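The long way round to a loaf of bread

Gerasimos Politis has been baking in the same narrow kitchen for almost 127 months, a sum he worked out one evening while waiting for a dough to rise and has been rather pleased with ever since.
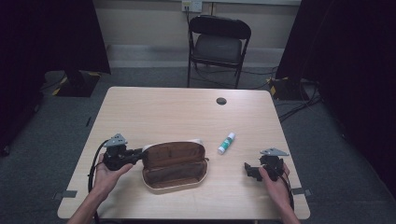

He came to it late, after a working life in shipping offices, and he will tell you cheerfully that his first loaves could have propped open a church door. What changed things was a jar of starter from his neighbour, Haris Zaidi, who had carried it home from her aunt's house wrapped in two tea towels and a woolly hat.

They still swap loaves on Saturdays – hers dark and full of rye, his paler and a bit lopsided – and argue happily over salt. Haris likes a slow rise of eight hours in a cold larder. Gerasimos gets fidgety after seven and goes poking under the cloth.

In March they began selling a few at Irnero, the little café by the canal, where the owner puts them out with butter and a pot of quince jam (do ask for the jam!). They are usually gone by eleven, apart from the heel of the rye, which Haris takes home for her soup.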